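OK, gripper week is finally happening and I've been looking forward to this since September, so you're getting a thread. Two sets of fingers, one arm, a lot of kitchen stuff. 1/

Contenders first. Set A is the Protuvik pair, short and stiff with hard tips. Set B is the Cendano pair, longer, with a softer pad and a bit of flex near the end. Same mount pattern, so swapping is four screws and a bad word. 2/

Same arm for both (a Franka), same speed limits, same controller settings. I teleoperate every attempt myself, so yes, there's a human in these numbers and she gets better with practice. I alternate sets every block so neither pair gets the well-rested version of me or the 4:30 pm version. 3/

Tasks: pick up a plate, open a lidded food container, close it again, put the plate on top. Sounds like nothing! Try doing it with two fingers and no sense of touch. 4/

Goal was 200 attempts per set. Got all 200 on Protuvik. Stopped at 194 on Cendano because a pad started peeling and I didn't want to count attempts on a half-glued finger. 5/

Plates first. A shallow plate lying flat is a rude object. The rim is only a little way off the table, so you have to come in low and get one finger under without shoving the whole thing across the workspace. 6/

Cendano was SO much nicer here. The flex means you can touch the table, lean on it a tiny bit and slide under the rim. With Protuvik I kept hitting the force limit and the arm would stop, and then I'd be sitting there clearing the error again. 7/

Containers are where it flipped. The clip latches need a hard edge to get under and lift. Soft pad goes in, soft pad folds, latch stays exactly where it was. Stiff fingers just pop it. I cheered out loud the first time. 8/

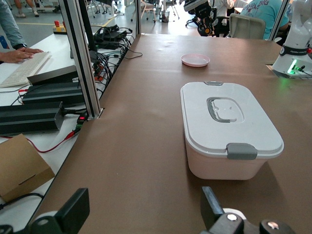
Wrist cam view, fingers open, container up next and the pink plate waiting its turn behind it.

The far latch is the hard one. From the wrist camera you see the near clip fine, but the far one is looking away from you, so you're judging depth off the edge of the lid. I got better at it by watching the shadow instead. Highly recommend watching the shadow. 9/

Latch numbers, since people asked last time. I only count it if both clips are up and the container hasn't gone for a walk. Protuvik: 137 out of 200. I didn't score Cendano the same way because I started using a different approach angle partway through, and mixing those would be cheating. It was clearly worse though. I'll redo it properly. 10/

Where the Protuvik misses came from: mostly me coming in too high and skating over the top of the clip. A few were the whole container rotating because I pushed on one corner. Rounded corners + light plastic = very spinny. 11/

Someone's going to say "tape the container down." I know! I tried it for one block and it felt great and taught me nothing about the fingers, so the tape is gone. 12/

Camera stuff, quickly. I tried the wrist cam in two positions. Closer in, you get lovely detail on the fingertips and lose everything else. Farther back, the fingers sit at the bottom of the view and you can plan the next move while finishing this one. Farther back wins for me and it's not close. 13/

Downside of farther back: the last bit of travel before contact is a guess. I'd love a second little camera looking sideways between the fingers. If you've done this and the cable didn't get yanked out by joint 7, please tell me how you routed it. 14/

Controller side: I'm on Plurnia for the teleop layer. The new version lets you scale hand motion down while holding a pedal, and for latches that's huge. Big moves at full scale, foot down, tiny moves. My wrist stopped hurting by the second afternoon. 15/

One gripe: scaling resets if you let the pedal go even for an instant, and the arm doesn't jump or anything but your sense of where your hand is does. I bumped two lids off the table that way before I learned to keep my foot planted. 16/

Wear after all this: Protuvik tips have a few shiny spots and that's it. Cendano had the peeling pad I mentioned, on the left finger, starting from the outside edge. Nearly all the load goes there when you scoop a plate, so I guess that tracks. Replacement pads go on in a minute or so. 17/

If you only do flat things, dishes, trays, get the flexy ones. If you have latches, buttons, drawers with a thin lip, get the stiff ones. If you have both, well, hi, welcome to my screwdriver. 18/

Next up I want to try one of each. Stiff finger on one side, soft on the other. The Raju adapter plate is supposed to let you mount them with the tips lined up even though the lengths differ. It arrives Monday and I've cleared the afternoon. 19/

Also taking requests for objects. Has to fit on a tabletop, can't be glass, and please no more zip bags, I'm still recovering from the zip bags. 20/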